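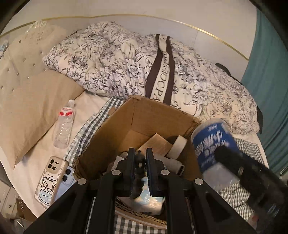
Flunstead School of Computing
Network Systems, Year 2
Handout 6: Peer-to-peer file distribution

Purpose of this handout

These notes accompany the sixth lecture and should be read before the January practical. They cover how a large file is shared between many computers without a single central server, and how a receiving computer checks that what it holds is correct. Students who missed Handout 5 should read its section on hash functions first, as the material is assumed here.

6.1 The client-server model and its limits

In the ordinary arrangement, one server holds the file and every client asks that server for a copy. The load on the server grows with the number of clients. If a file of 45 megabytes is requested by 1,000 clients, the server must send 45,000 megabytes in total, and the time taken depends on the speed of its outgoing connection. Adding a second server halves the load on each but doubles the cost of upkeep.

A peer-to-peer system makes use of the outgoing connections of the clients themselves. Each client that has received part of the file can send that part to others. The term peer is used for any computer taking part, and the full set of peers sharing one file is called a swarm.

6.2 Pieces

The file is divided into pieces of equal length, except that the final piece may be shorter. Pieces may be fetched in any order and from any peer that holds them. A peer with a complete copy is called a seed.

The piece length is fixed when the file is first prepared for sharing. Short pieces can be passed on sooner, but they make the list of hashes longer. Long pieces keep the list short, but a fault in one of them means that more data must be fetched again.

6.3 The descriptor file

Before joining a swarm, a peer needs a small descriptor file. In the course software, Tinex, this contains:

the name and total length of the shared file
the piece length
the hash of every piece, in order
the address of at least one tracker

The descriptor does not contain any part of the shared file. A tracker keeps a list of the peers present in each swarm and supplies it on request. It neither stores nor forwards pieces.

6.4 Checking and repair

On receiving a piece, the peer calculates its hash and compares the result with the value in the descriptor. If the two differ, the piece is discarded and requested again, preferably from another peer. A matching hash shows that the piece is the one described. It gives no assurance that the original file was safe or lawful to share, and students should keep these two questions apart in written answers.

6.5 Choosing the next piece

A peer that fetches pieces in numerical order will tend to hold the same early pieces as its neighbours, leaving the later ones scarce. The usual remedy is the rarest-first rule: the peer finds which of its missing pieces is held by the fewest neighbours and requests that one. Where several are equally rare, one is picked at random. A newly joined peer has nothing to offer in exchange, so many programs choose its first piece at random and apply the rule from then on.

6.6 When the last seed leaves

A swarm may continue without a seed provided that every piece is held by at least one remaining peer. If a single piece is lost, no remaining peer can complete the file until a holder of that piece returns. Programs commonly report this state as a download stalled slightly short of its full length.

6.7 File names and character sets

Names that include accented letters are a frequent source of error. The test folder for the practical is named Văn, and its second letter may be stored either as one character or as a plain letter followed by a separate mark. The two forms look identical on screen but consist of different bytes. Tinex expects the single-character form.

Preparation for the practical

Read sections 6.3 to 6.5 and install Tinex on the laboratory account. Work will be carried out in groups of 2 on the closed laboratory network, using the files supplied in the Zuto directory. No other material may be shared over the network. Each group should bring a written calculation of the number of pieces in a 45-megabyte file for a piece length of 2 megabytes, stating the length of the final piece.

Terms to be known: peer, swarm, seed, piece, descriptor, tracker, rarest-first rule.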